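From the Zernarstead Residents' Newsletter, March

THE GREAT RADIO CLEAROUT
by Renu Rastogi

My late uncle left me a house key, a bad knee (mine, from carrying) and 332 radios. He had told the family he owned "a few." They were in the wardrobe, the bath and the oven, and I can report that the oven had not been used for its intended purpose since he retired.

I took the list to Margus Bite, who fixes things on Beretti Lane and has never been known to raise his eyebrows. He raised one. Most of it, he said, was worth less than the gas it would take to drive it over. A handful might interest a collector. The rest would interest a landfill.
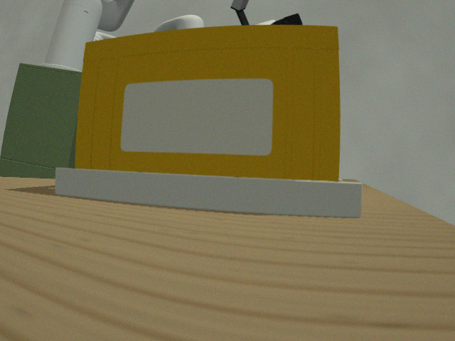
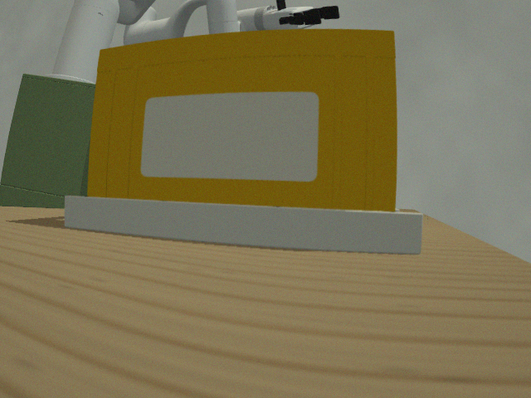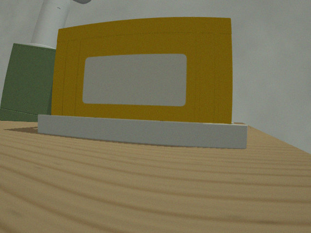
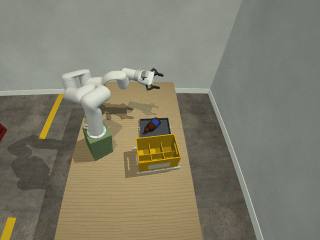 So I did what anyone would do and held a sale in my front yard at seven in the morning, because Godelieve Kramer told me serious buyers come early. Serious buyers do come early. They come at five, with flashlights, and stand on your flower beds discussing your uncle's taste.

By noon I had made 1,123 dollars, which sounds like a triumph until you hear that I spent two of them on a sign and most of the others on lunch for the relatives who had come to help. Their help consisted of buying things. Cousin Madhu Tomar went home with 14 sets and a look I recognized from family photographs.

What's left is in my garage, along with the car manual for a car that no longer fits in there. If you would like a radio, please ring the bell. If you would like two, I will carry them to your door, knee or no knee. Some of them work. A big one in the corner picks up a station that plays nothing but accordion, and I have been unable to find the switch that turns it off.

Offers to me at number 9, any evening after six. I'll be the one humming a polka.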